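Ticket: Stencil cutter drops every second line
Opened by: Maiara Queiroz, Larnville craft room
Assigned to: Wagner Marinho
Priority: whatever comes before "Christmas"
Status: open, sort of

Tuesday, first entry
The Fatolance cutter is meant to be making 70 paper snowflakes for the window garland. It makes very nice half snowflakes. Every other cut line is skipped, so the thing comes off the mat looking like a doily that lost an argument. Same result with thick paper and thin.

Wagner, 10:15
Please try a new blade, then set the pressure to 8 and run the small test star.

Maiara, 11:40
New blade in. Pressure 8. The test star has three points and a flap. I have hung it up anyway.

Wagner, 1:05
Is the file the one Kelly Bezerra drew, or the one that came with the machine?

Maiara, 1:20
Kelly's. She says it has about 1,000 points in it and she is proud of all of them.

Wagner, 1:50
There's our trouble, or part of it. Open the file, pick Simplify, save under a new name and send it again. Keep the old one, I don't want to be the man who deleted Kelly's snowflake.

Maiara, 3:30
Simplified. It now cuts the whole outline and skips only the 2 inner rings. Azadeh Kazemi tried the same file on the old Farkas cutter in Brutolville and got every ring — on a machine that sounds like a blender full of spoons.

Wagner, 3:45
Then the file is fine and I owe Kelly an apology. Clean the roller, reload the mat, and turn off "fast small shapes" in the settings.

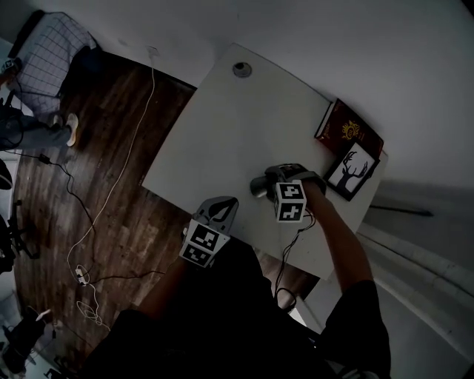 Maiara, 4:30
Found the setting, on page two of a menu called Extras. It's off now. Rings are cutting. Please leave this open until the full batch is done, as I've been happy with this machine before.

Related tickets
Glitter in the paper feed (again)
Cutting mat no longer sticky
Garland file prints upside down
Glue gun timer turns off too soon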